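Streaks on stainless steel – what am I doing wrong?

Asked by Myrtle Lindqvist, 24 Aug 2024
Tags: cleaning, kitchen, metal

We moved in April and the new kitchen has a lot more steel in it than I'm used to. Sink, splashback, hob surround, the long handles on the cupboards, the lot. I love it! But I can't get it to look the way it did when we viewed the place. I wash it with washing-up liquid and hot water, dry it with a tea towel, and as soon as the light comes through the window there are smears everywhere. The splashback is the worst. The handles look fine until somebody touches them.

I've tried a spray called Wevier from the hardware shop (700 ml bottle, so I've got plenty left) and it's shiny for an hour or so and then seems to hold on to every fingerprint. We're in a hard water area if that makes any difference. Is there a trick to it, or do I need a different product?

3 answers

Enikő Bognár
Vinegar. Half and half with water, wipe, dry. Don't leave it sitting on there.

Reinaldo Trindade
Marked as helpful by the asker

Oh, I do like a steel question. I've looked after a café kitchen for seven years and I still get a silly amount of pleasure from a clean worktop at the end of the night.

I think you've got two things going on. One is leftover washing-up liquid. It takes so little of it to do the job, and most people (me included, for ages) use a great big squirt and then never rinse it off. Try one drop in a bowl of warm water, wash, then go over everything again with plain water and a second cloth. The other is the tea towel. If it's been through the wash with fabric softener it will leave a film, and no amount of rubbing gets rid of that. Buy a couple of microfibre cloths, keep them for the steel and wash them without softener.

Then drying. Hard water dries to white marks, so dry it straight away, working in long strokes from one end to the other. If your steel has a grain – fine lines all running the same way – follow the lines. Going round in circles on a brushed finish is what gives you those swirly smears in the sun. Properly mirrored metal has no grain, so go whichever way you like, but it shows up everything near it and you have to get your eye right down to the surface and look along it to find what you've missed.

As for the spray, a lot of the shiny ones have oil in them. Lovely when used sparingly! Put a little on the cloth, never on the metal, wipe it over and then buff until you think it's all gone. I'd wash off what's on there now and start again.

A tray first, then two bars:
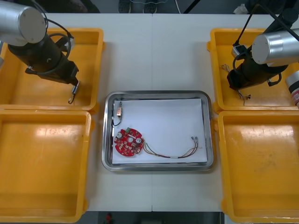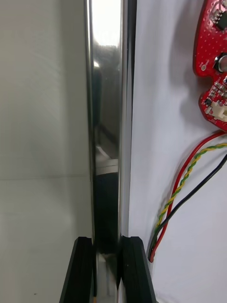
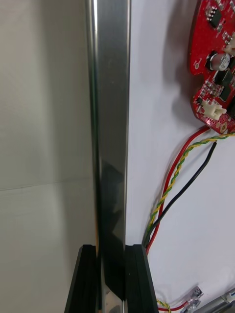

For old limescale around the taps, lay a cloth soaked in Enikő's vinegar mix over it for four minutes, rinse very well and dry. Keep it off any natural stone. And please don't use wire wool anywhere. The scratches stay, and bits of it can break off and rust, so you end up with orange spots and think the sink is going. Same goes for bleach, which I've seen ruin a nearly new drainer.

For the handles, I do mine last thing with a barely damp cloth and that's all they get. They will have fingerprints on them by breakfast.

Lajos Pálfi
My mum used baby oil on her cooker hood and it looked great but the dust stuck to it. Now she just uses hot water and a cloth from Hollis. Not sure about splashbacks, we've got tiles.

Comments on this page

Myrtle Lindqvist: It was the softener!! Did the whole splashback with a new cloth and plain water after, and I keep going back in to look at it. Still a cloudy patch behind the hob where I think the spray has baked on. Any ideas?

Reinaldo Trindade: Brilliant, so pleased. Bicarbonate of soda and a bit of water, mixed to a paste, on a soft cloth, along the grain. Let the hob cool right down first. You might need two goes.

Béla Antal: Is the bicarb all right on a black steel sink? Ours is coated I think.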